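Short thread on putting up tube-frame storage racks, the white coated steel kind with a fabric cover. I have now done this enough times at the Rarnmont annex to have opinions.

The rack is a Brestier. Uprights, thinner intermediate poles, horizontal rails, plastic fittings at every joint. The cover goes on last. The instruction sheet covers all of this in 6 drawings and no words.

Sort the tubes by length before you join anything. Two of the lengths differ by less than the width of a fitting, and the wrong one will go in without complaint. You find out at the top rail, when the frame is out of square and everything has to come apart.

Push each tube in until it bottoms out. A half-seated tube looks fine empty. Put 60 pounds of linen on the rail above it and it will walk out of the socket over a week or two.

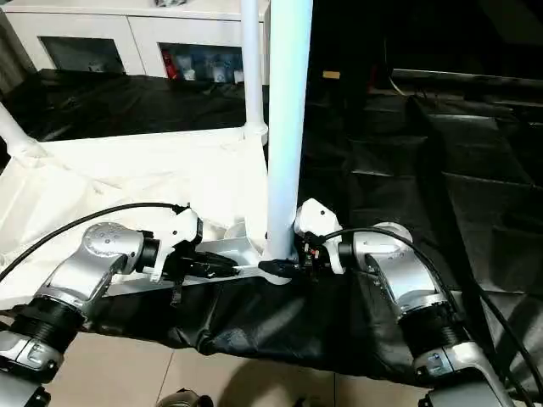 Next, clamps. Any plastic part that grips an upright should go on finger-tight, get set to height, then get tightened. Coated tube scratches easily, and a clamp dragged up a pole under tension leaves a line you will see for as long as you own the rack.

Flat brackets: check them against a straight edge first. I have had 2 out of one carton with a slight bow. A bowed bracket pulls the upright with it, and then the rails on that side stop lining up.

Covers. Keep the fabric slack and low while you work on the frame. If you fit it early and pull it tight, it hides the joints you still need to check. Creases drop out in a few days once there is some weight on the hem.

Part number for the replacement fittings is 3708, same for the older Lagos frame. The Flutus ones look identical but the bore is slightly oversize – fine on a rail, loose on an upright. I use them only where nothing hangs.

Last check: hold one upright at shoulder height and push it sideways. A little flex is normal in this kind of tube. A click is a joint that has not seated. Start at the bottom and work up, re-pressing each one.

I redo that check every September when the heavy blankets go back in. Takes less time than picking blankets up off the floor.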